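第三章 采购前的预算与规划

3.1 先别看报价单

Grevo 手持夹爪的报价页只写主机价。按这个数字报预算，后面多半要补申请。下面的步骤请在下单之前做完，做不完就先别下单。

1. 写清楚要夹什么。“日用品”不算答案。杯子就写杯子，注明材质、外径、是否透明、立放还是横放。

2. 把要夹的物件全部量一遍，取最大外径，与规格表中的开口行程对照。规格表给的是空载行程，指垫有厚度，请自行扣除。

3. 索要指垫的单独报价。指垫是耗材，销售通常会说“很耐用”，请对方把更换周期写进合同。写不进去的，按每 80 小时换一副估算。

注意：Etum 与 Kartha 两家的指垫孔位看上去一样，螺钉长度不同，混用会顶伤连杆。

3.2 估算工时

4. 先做试采，再定总量。每次采集之间要重新摆放物件，这段时间供应商的演示里一般看不到，却要照付人工。

5. 以试采结果推算。我们在四月的试采中，计划 653 条，第一轮合格 290 条。本手册早期版本曾按全部合格编预算，已作废。

6. 存储、备用电池和标定板各列一行，不要并入“其他”。并入“其他”的款项，审批时总是最先被砍。

注意：Runance 软件按席位收年费，首年免费。请把第二年的费用也写进申请，否则到期后数据只能看，不能导出。

3.3 场地与物件

7. 不必急着买专用工作台。供应商推荐的台面套件价格不低，手册编写组的 Lavanya Gowda 比较过，没有找到非买不可的理由。普通桌子铺上桌布即可开始，带花纹的桌布也可以用。

8. 物件选颜色、材质有差别的。只买一套同色杯子，省下的钱日后要花在补采上。透明杯至少备两只，杯壁会透出桌布图案，识别是否可靠要自己试，不要只听承诺。

9. 正式采集前，将杯子横放在桌面远侧，杯口朝向各不相同，夹爪完全张开，检查两侧指垫是否都在画面内。靠窗的桌子还要看桌布有无反光发白。
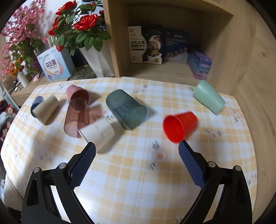
3.4 询价时必须问的问题

10. 保修是否包含连杆与销轴。回答“视情况而定”的，按不包含处理。

11. 返修期间是否提供备机，运费由谁承担。请索要书面答复，并与报价单一起存档。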